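Plomitness Robotics Workshop
Handout 8: Top-down grasping with the wrist camera
Revised October 20, 2021

Read this before the lab session. It assumes you have finished Handout 6 (hand-eye calibration) and that your calibration file loads without warnings.

1. Task

The arm starts at the home pose above the work surface. One object is placed at an arbitrary position and angle. Your program must find it, align the gripper, close, and lift. The sequence is repeated for 10 trials per team. The object is moved and turned between trials.

The standard object this term is the red toy car. Teams that want a second object may use one from the Thygesen set, but only the car is graded.

2. Frames and notation

C is the camera frame, G the gripper frame, B the robot base frame. The camera is fixed to the wrist, so the transform from C to G is constant. The transform from G to B changes with every move and must be read from the controller at the same time stamp as the image. If you read it afterward, the position error grows with wrist speed.

3. Finding the long axis

Threshold on hue, keep the largest connected region, and compute its second moments. The eigenvector with the larger eigenvalue gives the long axis. For an elongated object the ratio of the two eigenvalues is well above 1 and the angle is stable. If the ratio is near 1, reject the estimate and take another image.

Hue is unreliable in two places: on specular highlights, where saturation drops, and on any part of the object that is not red. Fill holes in the mask before computing moments. Do not try to recover the ends by lowering the saturation limit, as this lets in reflections from the surface.
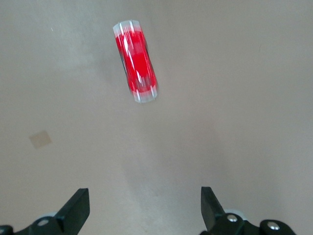
Motion blur stretches the region along the direction of travel. When travel is parallel to the long axis, the angle survives but the length is overestimated. When travel is across the axis, the angle is biased as well. The simplest remedy is to stop the arm, wait 300 ms, and then capture. Teams that servo continuously need a shorter exposure and more light.

4. Approach

Rotate the wrist until the line between the fingertips is perpendicular to the long axis. The axis has no sign, so two wrist angles are valid. Choose the one that needs less rotation and stays inside the joint limits. Centering comes after rotation - the camera is offset from the wrist axis, and rotating moves the target in the image.

Descend in two stages. Take a second image at the end of the first stage and correct the lateral position. No correction is allowed in the second stage.

5. Closing

Use the force limit in the Irnmont driver, not a fixed finger width. Log the final width. A width at the lower stop means a missed grasp, and the program should return home and retry once.

6. To hand in

Source code, the log for all trials, and one page on failures. For each failure, state whether the cause was detection, alignment, or closing. Reports without logs are not graded. Use the Humance template for the page.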